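Tubs on the table: the linen sort, in pictures
Posted by Glenys Stubbs, 12 Dec 2021
Filed under: Household, Storage, Things I Was Told Would Help

I have been promised a calmer linen cupboard by a lot of plastic over the years. Wire drawers, vacuum bags, a hanging thing with canvas shelves that sagged like an old hammock. The latest promise is the perforated tub, and I gather we are all meant to have them now. The idea is that you fold your fabric, stand it on its edge in a tub with holes in the sides, and from then on you can see what you own and the air can get at it.

My niece Tayla McKinnon swears by it. She did her whole place in Hollis this way in June and hasn't stopped sending me messages on the subject. So I gave in, cleared the table and had a proper go. I kept a tally as well, for those who like one: 263 pieces of cloth in the cupboard, counting napkins singly, and 16 tubs bought to hold them. You may decide for yourselves whether that is a sensible number of tubs.

The colour

The listing called it "ivory". I would call it cream with a bit of yellow in it, the colour white plastic goes when it has been left on a windowsill. Tayla says it's warm and goes with timber. Well, everything goes with timber if you say it firmly enough. Against a pale table it does disappear nicely, I'll give it that, but I can't see why a thing that lives behind a cupboard door needs to disappear.

The holes

The selling point is that you can tell what's in the tub without pulling it out. I was doubtful about this and I remain mostly doubtful. With a loud pattern it works. A blue and white check is a blue and white check even through a row of round holes. With anything plain you are looking at dots of beige and guessing. Four of my tubs hold white or nearly white cloth, and from the side they might as well be the same tub. I have put paper labels on them, and a solid-sided tub with a paper label would have cost me less.
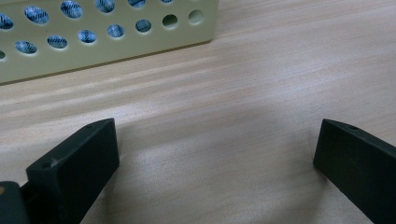
As for the airing, I would like to see some evidence. The packet talks about "continuous freshness". My sheets have sat on solid shelves for thirty-odd years and have been perfectly fresh, thank you, provided they went in dry. If they go in damp no number of holes is going to rescue them. Rizal Kwok next door, who fixes air conditioners and so has some standing in the matter, had a look and said air needs somewhere to come from and somewhere to go, and that inside a shut cupboard it has neither. He did then ask where I'd bought them, so draw your own conclusions.

Folding to fit

None of the folding diagrams match the tubs. The Grorkard sheet (it comes free with the tubs, folded up very badly) shows a tea towel going into thirds, then thirds again, and standing up on its own like a paperback. Mine lean. The old cotton ones lean the most, and they're the ones I want to keep. New stiff tea towels stand up beautifully and don't dry a plate.

What I ended up doing was folding everything to the width of my hand and ignoring the sheet. Nothing stands unless the tub is packed fairly full, and once it's packed full you can't slide one out without dragging up its neighbours. I'd be interested to know how people who sell this method get on with a tub that is half in the wash.

Pattern sorting

Tayla's rule is to sort by pattern, so checks with checks and florals with florals. I tried it for one afternoon. It looks very smart and makes no sense whatsoever, as a checked tablecloth and a checked hanky have nothing to do with each other. I went back to sorting by use: table, bed, bath, rags. The one thing I've kept from her system is giving the blue checks a tub of their own. That isn't tidiness, I'm just fond of them.

The corners

Rounded, for safety I suppose, or because the mould comes away easier. It does mean a square pile never sits right into the end. You lose a little at each corner and across the whole cupboard you lose a fair bit. My old wooden crates had proper corners. They also had splinters, so I won't go on about it.

Doing it on a table

Here at least the advice was good. I have always sorted linen on the bed and then had to shift the lot at bedtime, half done, onto a chair where it stayed for a fortnight. A table is the right height and you want to eat off it eventually, so the job gets finished. A smooth top matters too. Igor Vlček made ours years ago and I grumbled at the time that he'd left it too pale and that it would mark. It has marked a bit. But loose threads and bits of lint show up on it and wipe straight off, and a tub slides along it without catching.

One caution, and the packet is silent on it. Check under the tub for moulding burrs before you go sliding it on any wood you care about. Two of mine had a rough little nub underneath. I took them off with an emery board.

Price

I paid Pikard 5 dollars a tub, and that was marked down. The Murno version is dearer and as far as I can tell from handling one in the shop the only difference is a lid. I can't imagine what you want with a lid on a tub whose whole purpose is to let the air in. Nithin Menon at the counter couldn't tell me either, though he was very pleasant about it and rang up to ask.

Where it all stands

The cupboard has been done for a while now and I am obliged to report that it's better than it was. I can find a pillowcase. I'm not convinced the tubs did it. I took everything out, threw away a sack of perished elastic and single socks (how they got among the linen I couldn't say), and put back less than I'd started with. Any container would look clever after that, and I suspect a cardboard box would have managed it.

Tayla has asked for an honest rating. Out of ten I'd give the tubs a six, the folding sheet a one, and the table a nine, with a mark off for the ring somebody left on it with a mug.

Comments (3)

Tayla M: A six!! You told me on the phone you were buying more for the laundry!

Glenys: I said I was looking at them. Looking is free.

Rizal K: Still after four of these if you change your mind about the bathroom ones. Happy to take the ones with the emery board treatment.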